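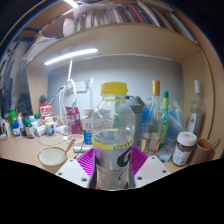
Home News What's On Press Office Contact

PUSEO BOTTLE RETURN OPENS ACROSS CLELTHORPE AND URKDEN IN JANUARY

Press release, 2021-12-21

Families, sports clubs and schools in Clelthorpe and Urkden will be able to hand in their empty drinks bottles and raise money for their own streets when Puseo, a new community bottle return, opens its doors in January. There will be 19 return points across the two towns, from the Clelthorpe library foyer to the changing rooms at Urkden playing fields, and every bottle handed in will add 5p to a fund that residents themselves decide how to spend.

We are delighted to be announcing this before the year is out. Puseo began as a conversation after a very muddy football tournament in Urkden, when the bins at the end of the pitch were full by lunchtime and the bags beside them were blowing open. Parents took carloads of empties home that afternoon and wanted to know why there was nowhere nearby to put them. Kerbside recycling does a fine job with what people drink at home. What gets drunk on the touchline, at the bus station or on the walk back from swimming tends to go in whichever bin is closest, and in our two towns that has nearly always meant general waste.

How it works

You bring your empty bottle to a Puseo point. Please give it a quick rinse if you can, screw the cap back on and leave the label where it is. The attendant, or the box itself at unstaffed points, gives you a paper token. You drop the token in one of four tubes, each standing for a local cause, and that's it! There is no app to download and no card to carry, and children can do it on their own.

The four causes for the first season are:

- new goal nets and line paint for Urkden playing fields
- evening opening at Clelthorpe library
- a covered bench at the Station Road bus stop
- swimming lessons for pupils who missed theirs during the closures

The tubes will be emptied and counted every month and the totals pinned up at every return point. When a cause reaches its target it comes out and another goes in, so if yours isn't on the list this time, do send it to us. We have already had some lovely suggestions, including a bat survey on the canal and a new piano for the Methodist hall (the old one has a key that sticks all through the carol service).

What we can take

Puseo takes clear and coloured plastic drinks bottles of any size: water, squash, fizzy drinks, sports drinks, juice. Caps are welcome as long as they are on the bottle. Loose caps fall through the sorting screens and get lost, which is a shame when they are perfectly good material.
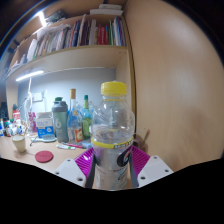 Sports drink bottles came up more than any other question at our open evenings, mainly from people who thought a bright cap or a printed label band would rule them out. They are fine. The caps are a different plastic from the body of the bottle and the two are separated after shredding, when one floats and the other sinks. The labels come away in the wash. We would much sooner have the whole bottle, label and all, than have people standing at the sink picking at glue.

We can't take milk bottles, cartons, cans, glass or anything that has held oil, paint or cleaning fluid. Milk bottles should carry on going in your kerbside box as they do now.

Where the bottles go

Collected bottles will be taken to the Cheung yard on the Urkden road, where they are checked, baled and sent on for washing and flaking. Cheung is a family haulage firm that has worked out of the same yard for 20 years, and it has given us a corner of the main shed and the use of a baler for the whole of the first season. Its lorries already pass most of our return points on their morning rounds, so the collections fit into journeys that were being made anyway. We can't thank the firm enough, and the yard team has been a pleasure to plan with, down to repainting the gate so that school groups can find it.

School visits start in the second half of January. Classes will be able to watch a bale being made from behind the safety rail, handle washed flakes and see the sort of things they can be turned into. Both secondary schools and several of the primaries have asked for dates. A few places are left and we would be very happy to hear from Brownies, Cubs, home education groups and anyone else with a minibus and an interest.

Opening morning

Puseo opens with a morning at the Clelthorpe library foyer, with hot drinks, a brass quartet from the town band and a table where children can decorate the boxes that will go out to the smaller return points. Bring a bottle, bring a bagful, or just come and see what the tokens look like. The foyer has step-free access from the Market Street side. Cycle racks are by the front steps, and the Urkden bus stops opposite.

A full list of return points with opening hours will be on the noticeboards in both towns from the first week of January. Leaflets are also available in large print.

Notes for editors

Puseo is a not-for-profit project serving Clelthorpe and Urkden. It is paid for by a local community grant and by the sale of baled plastic. Interviews can be arranged through the press office, and the yard can be visited by appointment; sturdy shoes are needed.

Comments (4)

Reader in Urkden: Brilliant news. Our under-elevens get through a mountain of these every weekend. Will the playing fields point be open for evening training or only for matches?

Press Office: It's an unstaffed box, so it will be open whenever the changing rooms are.

Canalside resident: Please put the bat survey in next time!

Library regular: Can we bring bottles we've been saving up since the summer? I have rather a lot in the garage and some have gone a bit dusty.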